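Sequences and Series: Frequently Asked Questions

Notes for the Ivham evening maths course, kept by Zodwa Swanepoel

What is the difference between a sequence and a series?
A sequence is a list of numbers in order. A series is what you get when you add them up. People swap the two words all the time, usually in the exam.

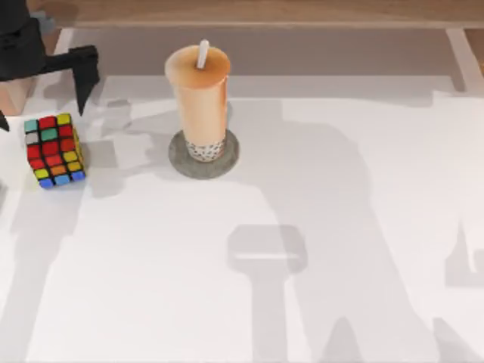 Page last changed: 2022-07-24

How do I spot an arithmetic sequence?
Subtract each term from the next. If you keep getting the same answer, it's arithmetic, and that answer is the common difference. Checking one pair and hoping is popular but doesn't count.

Why do I keep getting the last term wrong?
You are adding the difference once too often. To reach the nth term you take n − 1 steps, so the formula is a + (n − 1)d. Start at 1, go up in ones, and the 35th term is 35, as your fingers would confirm if you had enough of them. 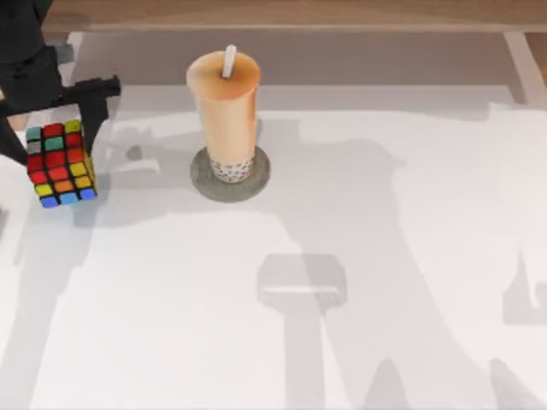
The same slip turns up when counting terms. From 1 to 101 in steps of 1 there are 101 terms and 100 gaps, and the gaps get their revenge on anyone who mixes them up.

Can every series be added up?
Any finite one can, given patience. An infinite one may settle on a total or wander off for ever. A geometric series settles if its ratio lies strictly between −1 and 1.

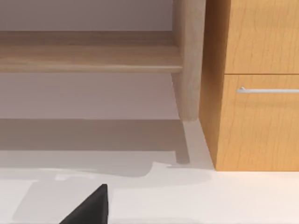 Do the terms shrinking to zero mean it settles?
No, and Zamfira Toma has written this on so many scripts that she is considering a rubber stamp. Try 1 + 1/2 + 1/3 + 1/4 and so on. The terms dwindle nicely and the total grows past any number you care to name, very slowly. 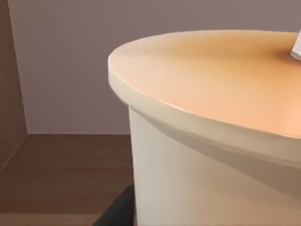 White container with a round lid

Will the formulas be given in the December test?
The sums, yes. The nth term, no.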